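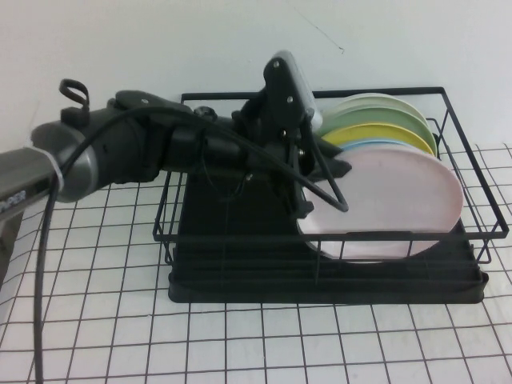

Chapter 9
Draining, Drying, Putting Away

By the Fliner household course team. Revised March

Washing up gets all the attention. Drying gets a line at the end of the chapter, usually "leave to drain", and then on to floors. So a whole chapter for it this time. Short one.

Start with the rack. Most homes have one, most people never chose it. It came with the flat or it was the one left in the shop. Wire, plastic, wood, all fine, but they behave differently and they need different care. Wire lets the most air through and the most water too, straight on to whatever is underneath. Coated wire is kinder to glazes. Once the coating splits at a weld you get rust, and rust marks plates. Check the welds, not the long straight bits. Wooden racks look lovely and go black at the joints if they stand in a puddle.

What you need to know by the end of the chapter:

Where a rack should stand and what goes under it.
How to load plates, bowls, cups and cutlery so they drain.
Air or cloth, and when.
Looking after the rack itself.
Putting away without chipping anything.

9.1 Where it stands

Next to the sink, on the side you don't wash from. If you're right-handed and work right to left, left side. Try it both ways before you decide, ten minutes with a few dry plates will tell you. Not under a shelf so low that a dinner plate catches when you lift it. Lift is straight up first, then out. Pulling a plate forwards through the wires is how rims get chipped.

Pale worktops show every drip, which is useful while you're learning. White ones especialy. Wipe under the rack daily. Lift it, wipe, put it back. A tray helps but only if you empty it, and a full tray smells by the second day in warm weather.

Walls. A plain painted wall behind a rack takes more splashing than you'd think. Wipe with a damp cloth, no scourer. Scratches in emulsion don't come out.

9.2 Loading

Plates first, standing, all facing the same way. One slot each. Two in a slot and they stick together with a film of water between them, and come out as wet as they went in. Big ones to the back, side plates in front. Lean them all the same direction or you lose half the rack.

Hold a plate by the rim. Wet glaze is slippery, and a plate gripped flat between finger and thumb will swing. Set the bottom edge in the slot, then let go of the top. Same in reverse coming out.

Bowls upside down, tilted. A bowl flat on its rim traps steam and never dries inside. Cups the same, tilted against something. Cutlery in its own pot, handles down except for sharp knives, wich go blade down or, better, get dried by hand straight away and put in the drawer.

Glasses last, on top of nothing and under nothing.

The Erholm pattern rack used in the practical sessions has fixed slots. The Kurup one has slots you can slide, handier for thick stoneware. Learn on the fixed one, it forces you to plan.

9.3 Air or cloth?

Air, mostly. A cloth is only as clean as the last thing it touched. If you rinse in hot water, about 57 degrees if the gloves can stand it, the heat in the plate does most of the work. Cold rinse, long wait.

Cloth for: glasses if you mind spots, cast iron always, carbon steel knives always, anything with a wooden handle. Use 2 cloths, one for glass and one for the rest. Linen or cotton, washed hot, no fabric softener (it leaves a coating and the cloth stops soaking anything up).

Before you go on

Load a rack with whatever is in your own sink tonight. Leave it. Come back after 2 hours and feel the inside of every bowl. Write down which are still damp and how they were standing. Bring the notes to the practical, you'll need them for the Hondier worksheet.

9.4 goes on to the rack itself: descaling, rust, and when to give up and buy another.

Fliner Home Skills, Book One. Copyright Fliner. Contact the course office for class copies. Back to top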